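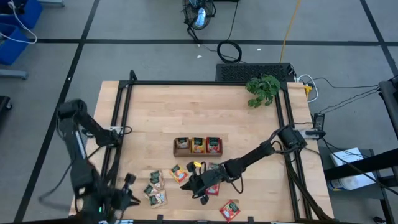

Home Forums New posts Members Log in
Search this forum Advanced search
4 min read

Local news and press > Who covers the council now?

inkwell_58
The Fukthorpe paper has stopped sending a reporter to planning meetings. I asked at the desk and was told they now work from the published minutes. The minutes come out weeks later and leave out most of what the public says. Does anyone know of another outlet that still has a person in the room?

palomino
Not that I know of. The radio station used to, but it reads out press releases these days. I went to the January meeting and there were 16 people in the public seats. Nothing appeared in print until the decision notice went up, by which time the window for comments had closed.

T. Garrow
I worked on a weekly for a long time and I'd defend the paper a bit. A planning meeting can run for four hours and produce one paragraph. If you have two reporters and a hospital story, you know where they go. Working from minutes is dull but it is accurate.

inkwell_58
Accurate about the votes, yes. The car park item was a single line in the minutes. The argument over it took up half the evening. 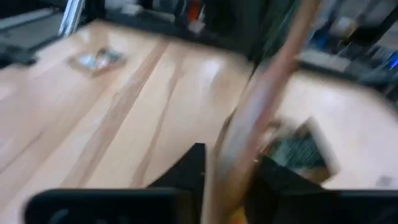

I have started writing my own notes and putting them on a free blog. It had 100 readers last month, so there is some interest. What I don't know is where I stand legally if I quote a resident by name and they object later.

Wilson Mosquera
If it was said in a public meeting and you report it fairly and accurately, you are normally on firm ground. Keep your notebooks. Date every page. Don't tidy up the quotes - if you missed a word, paraphrase. I would also email the clerk and say that you publish. You don't need permission, but you will get the agenda papers sooner.

palomino
Disagree about naming residents. Councillors are fair game. Someone who turned up once to complain about a hedge shouldn't come up in a search for the rest of their life. I'd use "a resident of Mostov Road" and leave it there.

T. Garrow
Then you can't be checked. Names are how a reader knows you didn't make it up. We named everyone who spoke and had very few complaints.

palomino
That was on paper. It went in the recycling by the weekend.

lowercase_jen
Does anyone use Cerkon for transcripts? I tried it on a recording of the budget meeting and it mixed up the speakers whenever two people talked at once.
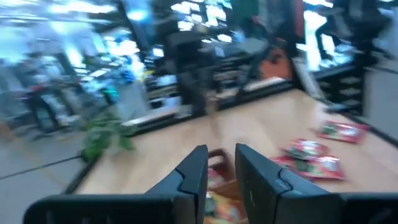 It was fine for the long prepared speeches. For the questions I had to go back and listen to the whole thing again, so I'm not sure it saved me any time.

Wilson Mosquera
Same problem here. I use it to find the place in the recording and then type the quote out by ear.

inkwell_58
Thanks all. I'll name councillors and officers, and ask residents on the way out whether they mind. Garrow, if you still have your old style guide I'd like to see it.

T. Garrow
It's in the loft. I'll have a look.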